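Lindholm tabletop: did wiping it with a wet cloth every day ruin the finish?

Asked 19 March 2010 in Furniture & Surfaces
Viewed 247 times
3 answers

I have a white Lindholm work table that gets used for folding, cutting fabric and now and then eating lunch. I bought it used through Oltorent, so no booklet and no care sheet. For the first few months I wiped it down every day with a wet cloth and a squirt of Nernora, the blue one, because that's what was under the sink.

My brother-in-law says I've been wrecking it. According to him you should only ever use a dry cloth on a white top, and any cleaner at all "opens up" the surface so it picks up stains. He also says I need to buy the Zaten sealing wax, which costs more than I paid for one of the table's legs (I had to replace one). I'm suspicious of the whole story. He says the same sort of thing about cars.

What I want to know:

Is there any truth to the dry cloth only rule?
Does a top like this need wax?
Does it matter what kind of cloth? I've been using a thin green one that I rinse out and leave on the table when I'm done.

The top still feels smooth when I run my hand over it. There is a slight gray patch near one corner that comes and goes, and I can't tell if that's wear or dirt. You won't see the patch in the picture.
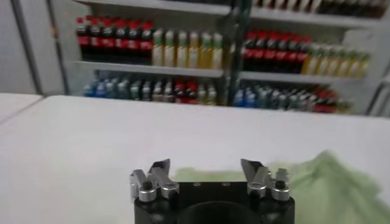
The white top, with the green cloth on the right.

There's a second white section set at an angle on the left and I clean that the same way, so if I've ruined one I've ruined both.

Answer 1
Marked helpful by 20 readers

I'd want to know what your brother-in-law thinks is being opened up. If the top is a hard factory finish, a damp cloth is the normal way to clean it. If it's painted wood, water can get in at the edges and at any chips, and then he has half a point, though still no reason for the wax. You can't tell which one you've got from a photo of the middle of it. Get down and look at the edge from underneath. If you see a thin separate layer stuck on, or the same stuff all the way through, relax. If you see brush marks or wood grain, go easier on the water.

A patch that comes and goes is almost never wear. Wear stays put. What you've got sounds like cleaner residue. Blue sprays leave a film if you use a lot and don't rinse, and the film grabs dust and grease off your hands. Try this before you spend a cent:

Plain warm water with one small drop of dish soap.
Wring the cloth until it stops dripping.
Wipe the patch, then go over it again with clean water.
Dry it with a towel right away.

If the patch is gone and stays gone for a week, it was film. Skip the spray after that, or use it once a month.

As for leaving the cloth on the table, I'd stop. A damp cloth bunched up in the same spot every night is worse for a table than anything you wipe it with, especially near that seam between the two sections. Hang it over the faucet. And wash it more often than you think you need to, a dirty cloth just moves the gray around.

Answer 2
Marked helpful by 3 readers

Wax it. I've used the Zaten on all my tables and they look 100 times better. Two coats, let it sit overnight, buff. I don't know why people on here are so against spending a little money to protect their things.

Comment on Answer 2: Are any of your tables white? I put wax on a white top once and it went yellow and sticky, and getting it off took most of September. "Looks better" isn't telling me much either - better than what? Did you leave one unwaxed to compare?

Comment on Answer 2: One is cream.

Answer 3
Marked helpful by 0 readers

My neighbor has a Lindholm but a brown one. She uses baby wipes. I would try a hidden spot first, whatever you go with.

Update from the person who asked

I looked under the edge. There's a thin separate layer and no grain that I can find, so I'm going with Answer 1. I did the soap and water on the gray patch twice and the towel came away dirty the first time. So far no patch, but it has disappeared on me before so I'm not calling it fixed yet. I'm not buying the wax. I asked him where he'd read the dry cloth rule and he said everybody knows it.

The green cloth is in the laundry. If the patch comes back I'll post again.

671 other questions in Furniture & Surfaces
Ask your own question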